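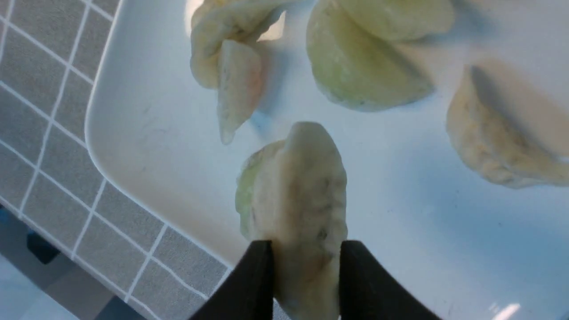
Thandeka Visser took the oath as mayor of Toledov in June, in the school gym, because the council chamber still had buckets on the floor. She won by 222 votes. Her opponent, Corrado Messina, had held the job through two terms and shook her hand before the count was read out.

The roof was the first item on her desk. The second was the bus to Volik, which the old council had cut to two trips a day. People who work the early shift there had been sharing rides or sleeping at relatives' homes.

"I said I would bring the morning bus back," Visser says. "I didn't say it would be easy to pay for."

Brunello Farina, who sits for the river ward, wants the money taken from the road budget. His cousin Nazareno Farina sits across the aisle and wants it left alone. They have voted against each other on nearly every spending bill and still drive to meetings in the same car.

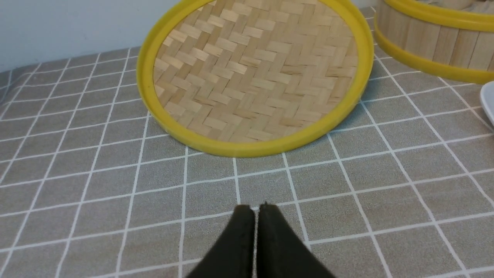

**LOCAL GOVERNMENT**

Messina has kept his council seat and says he will support the bus if the fare goes up. Visser would prefer to hold it where it is until winter. A petition with 200 names, most of them from the streets behind the station, asks for the same thing.

Elisa Bortolotti, the town clerk, has been moving files out of the damp end of the building since spring. She has worked under Messina and now Visser, and would not compare them.

"They both read what I give them," she says.

The council takes up the bus again after the summer break. The roof contract has yet to be signed.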